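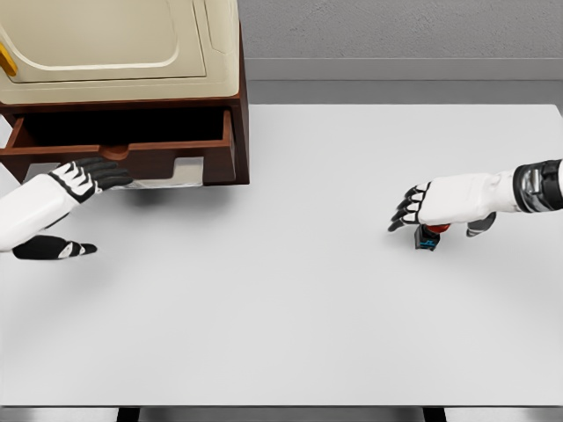

Distent opens drawer task set to outside labs

June 5, 2020

Distent has released the first part of its household manipulation set, a collection of tasks shown to a simulated two-handed robot by a person working it remotely. The release covers drawer and cabinet work and contains 800 demonstrations, each stored with joint positions, hand poses and rendered views.

All of the demonstrations were made at the company's Clundesholm site. An operator wears a headset and a pair of tracked gloves, and the movements of the wrists and fingers are mapped to the arms and hands of the model. Where the operator's hand and the robot's hand differ in proportion, the software matches fingertip positions first and lets the knuckle angles follow.

The tasks divide the work between the hands. In the drawer task the left hand deals with the drawer of a wooden cabinet while the right hand deals with a small object standing on the table. Operators were told to begin with either hand, and the order is recorded as a label. Elínborg Thorlacius, who leads the project, said the two-handed tasks had taken longer to collect than planned.

"People are good at moving both hands and poor at watching both," she said. "They look at the object and the other hand drifts. We kept those runs and marked them."

Recording is done with Inesska, the company's own teleoperation software. It logs the operator's input and the robot's response as separate streams, so a run can be replayed against a different hand model without being shown again. Delay between glove and screen is reported for every run. A demonstration is rejected if tracking is lost on either glove, but a slow or clumsy attempt is not grounds for removal.

Each task was shown by five operators, four of whom had no earlier experience with the gloves. New operators were given three practice runs, which are not part of the release.

Contact remains the weak point. The gloves give no force feedback, and operators judge a grasp by eye alone. Thorlacius said this shows in the data as fingers closing further than they need to – most often on small objects – and that anyone training on the set should expect a policy to copy the habit.

A second part, named Hinojosa, is due in October and will add tasks with hinged doors. The file format will stay the same.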